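Un robot sur le canapé, et après ?

Enquête sur un montage domestique qui promet beaucoup

10 février 2020

On nous annonce le robot ménager à mains humaines pour demain depuis assez longtemps pour que le mot demain ait perdu son sens. Les industriels ayant pris du retard sur leurs propres brochures, des amateurs s'y sont mis. Le projet Nadura est de ceux-là : un petit groupe, un salon, un atelier partagé au bout de la rue, et l'ambition d'assembler une machine capable de ranger un séjour. Le groupe tient un journal de bord public. Nous l'avons lu en entier, puis nous sommes allés voir.

Le journal fait état de 3843 euros dépensés depuis le mois de mai. La somme couvre les moteurs, le câblage, les mains et une carte de commande Varkitz achetée d'occasion, dont la documentation s'arrête au milieu d'un chapitre. Elle ne couvre ni les heures passées ni les pièces imprimées deux fois parce que la première version cassait au serrage. Chez les bricoleurs, le temps est gratuit. Il faudrait un jour refaire les comptes autrement.

Dans le salon, les essais se font au canapé. Cuir ou simili, peu importe, c'est un cauchemar pour un système de vision : clair, brillant, capitonné, plein de plis qui ressemblent à des bords d'objets. Le choix du terrain est courageux, il faut le reconnaître. La plupart des démonstrations que l'on voit circuler se font sur une table mate, avec un cube de couleur vive au milieu.

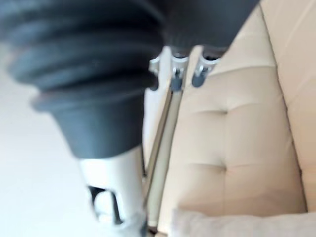 Pourquoi ne pas se contenter d'une pince à deux doigts ?
Parce que le groupe veut saisir du linge et des objets plats, et qu'il estime que plusieurs doigts s'y prêtent mieux. Une pince simple coûte pourtant bien moins cher, se répare en une soirée et suffit à une bonne partie des tâches que Nadura s'est fixées.

Cette question, nous l'avons posée de trois façons différentes, et la réponse a toujours fini par revenir au même point : une main, c'est plus beau. L'argument se défend. Il explique aussi une part du budget. Chaque doigt ajoute des articulations, chaque articulation ajoute du jeu, et le jeu se paie au bout, là où la pulpe doit toucher le tissu au bon endroit.

Le logiciel s'appelle Bach. Il planifie les gestes et les répète, avec une constance que son nom laissait espérer. Sur le papier, il apprend de ses échecs. Le journal de bord est plus sobre : 321 tentatives de saisie consignées, dont 30 réussies selon les critères du groupe lui-même. Ces critères ont changé en cours de route, ce qui rend toute courbe de progrès difficile à prendre au sérieux. On aimerait savoir combien de ces réussites tiendraient si l'on déplaçait le coussin -- ou si l'on éteignait une lampe.

Restent les mains, justement. C'est la partie du projet qui impressionne les visiteurs, et celle qui occupe le plus de pages dans le journal. Le gantage a été repris plusieurs fois. Un tissu trop tendu bride le mouvement, un tissu trop lâche fait des plis et finit par se coincer. Le compromis actuel ne satisfait personne, mais il permet de travailler.

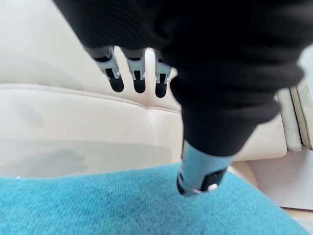
Le pouce à bout bleu, juste au-dessus du tissu turquoise.

Un textile posé sur une assise, voilà un bon test. Il faut descendre assez bas pour pincer la matière, sans appuyer au point de la plaquer contre le siège. Un enfant règle cela sans y penser. La machine, elle, doit estimer une hauteur, une souplesse, un frottement, et se tromper sur l'un des trois suffit à tout faire rater. Les objets transparents posent un autre problème, connu de tous ceux qui ont branché une caméra de profondeur : elle voit souvent à travers, ou ne voit rien.

À l'atelier, on parle déjà de la suite. Un fournisseur, Dretix, propose des capteurs de contact plus fins, et le groupe hésite. Nous lui conseillerions volontiers d'attendre, et de refaire d'abord une série d'essais avec des règles fixées à l'avance, sans y toucher jusqu'à la fin. C'est moins amusant que de monter des pièces neuves. La réponse qu'on nous a faite tient en deux mots : « peut-être ». La commande, elle, était ouverte à l'écran dans l'onglet d'à côté.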